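Work and Automation, Unit 6 handout: The operating room
Posted in June by the course office, Dungate
Print this page | E-mail this page

Read this before the seminar. The warehouse case from Unit 5 (Femano) comes back at the end, so keep those notes handy.

1. The case

Fledia is a surgical center with 230 employees. It put in robotic instruments four years ago. The surgeon sits at a console and moves two hand controls, and the instruments at the table follow. The machine does not decide anything. For this course it still counts as automation, as it takes over part of a task and moves the rest of the work to other people.

In the period we are looking at, the center logged 1,858 procedures with the system. Management had planned for 2,000.

2. Who does what now

Surgeon: away from the table, looking at a magnified view. Less standing and less neck strain. Most complaints in the interviews were about eye fatigue and about not hearing the room.

Bedside assistant: swaps instruments, cuts and passes suture, watches for arms bumping each other. Before the change this person mostly held things. Now the job needs its own training, and the pay grade was changed only after a grievance.

Scrub nurse: more setup, longer draping, more parts to check in and out.

Sterile processing: the group most often left out of the planning. Wristed instruments have small joints and cables and take longer to clean. The department got no added staff in the first year.

3. Training

Residents used to learn suturing by standing next to a surgeon and taking over a few stitches at a time. With one console there is no "next to." Fledia moved the early practice to a bench with tissue pads, and 111 bench sessions were booked in the first year. Residents liked the extra time. Several said they had done plenty of knots on the pad and very few on a patient – see the Flores reading, pages on "learning at a distance."

Note the skill itself. The hand tremor problem gets smaller, but many systems give little or no sense of pull on the thread, so the operator has to judge tension by eye. 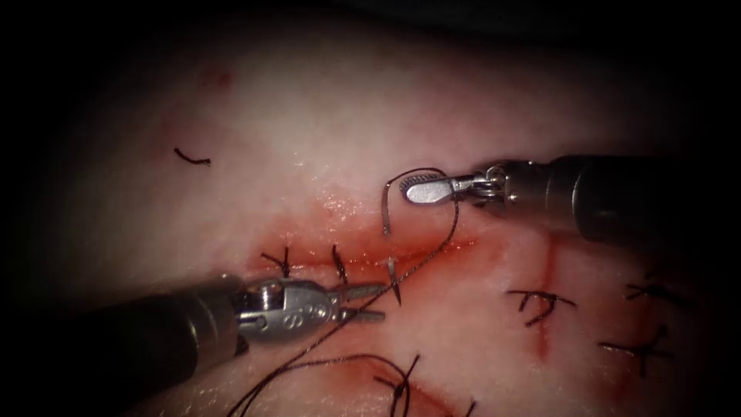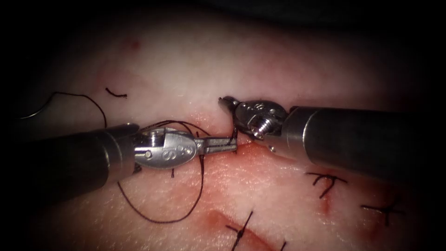 Fig. 6.1 and 6.2. Interrupted sutures on a tissue pad, two instruments. The curved needle is visible in 6.1.

4. For the seminar

Bring one page on the following. Which jobs at Fledia gained skill, and which gained only workload? Who was asked before the purchase? Compare with the pickers at Femano, where the pace was set by the machine – at Fledia it is set by the surgeon.

Pages are due at the start of class, on paper.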